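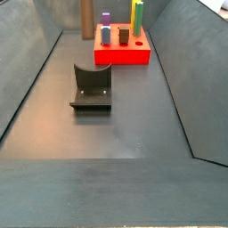 How long can food stay in the fridge once the power has gone off?
Four hours if you keep the door shut. A full freezer will hold for two days, a half-full one for a day, and every time you open the door for a look you shorten it.

That's the one I get asked most, so it goes first. The rest of this page is what I've picked up from living at the low end of Skelstead, where the river has been in my kitchen twice and has got as far as the back step more times than I can remember. I'm not a builder or an electrician, I just have opinions about mops.

Before the water comes

If there's a warning out, start with the bottom cupboards. I used to start with the sofa (everybody does) and then lost every pan lid, the flour, the good baking trays and a drawer of paperwork I'd forgotten was there. Now everything from knee height down goes into crates and up the stairs. Mine are the folding sort from the market at Willbridge and they go flat behind the wardrobe the rest of the year.

Fill your biggest saucepans with clean tap water and put the lids on. Fill the kettle and a couple of flasks too. The supply can go off or turn cloudy and you will want a cup of tea more than you have ever wanted anything.

Put a plug in the sink and weigh it down with something heavy. Same with the bath and the shower tray if they're downstairs. I use a freezer bag full of sand, knotted and then bagged again. Huệ Ninh over the road puts one down her downstairs loo as well, and her hall stayed clean the year mine didn't!

Turn off the gas and electric at the mains while the floor is still dry. If there's already water anywhere near the box, leave it alone and ring for help.

Afterwards

Photos first. I know you want to get the mud out, but take pictures of every room, the tide line on the wall, and the insides of cupboards with the doors open. Then write the height of the line on the wall in pencil. Mine was 41 cm by the back door and I was very glad of that number when the insurance man came.

Don't turn the power back on until an electrician's been. Wellies and proper rubber gloves for everything, and cover any cuts. River water has been through drains and fields and goodness knows what else.

Get the silt out while it's wet. Once it sets you'll be chipping at it with a scraper for a week (ask me how I know). Shovel, then a stiff broom, then hose or buckets, working from the back of the house towards the door. Pull the plinths off under the units, there'll be a whole riverbed in there.

Then wash with hot water and washing-up liquid, and only after that use a disinfectant. It won't do much good on top of mud. And please don't mix bleach with any other cleaner, it can give off a gas that will have you on your knees.

What to keep and what to chuck

Bin any food the water has touched, including jars with screw lids. Undamaged tins are all right if you wash them and then disinfect them, but the labels come off, so write on the lid with a marker before you start. We had mystery tins till Easter.

Wooden spoons, chopping boards and anything with a crack in it: out. Metal pans and whole china can be scrubbed hot and then disinfected. Baby bottles and teats, out, don't even think about it.

My old Quách casserole came through both floods with nothing worse than a rusty rim. I scrubbed it back with wire wool, rubbed it with oil and gave it an hour in a hot oven.

Drying out

Windows open on dry days, and shut if you've got a dehumidifier going, otherwise you're trying to dry the whole county. Empty the tank before bed. Leave drawers out and cupboard doors wide open for much longer than you think. Fidel Villalba hung his doors back on in December and had them all off again with mould behind the hinges by spring.

Leave the plaster alone until a damp meter says it's ready. There's one you can borrow from the tool library at Plovesbridge, 7 pounds deposit, and you'll need to take your own battery.

Next time I'll do the bit about getting the smell out of a washing machine, which took me three goes.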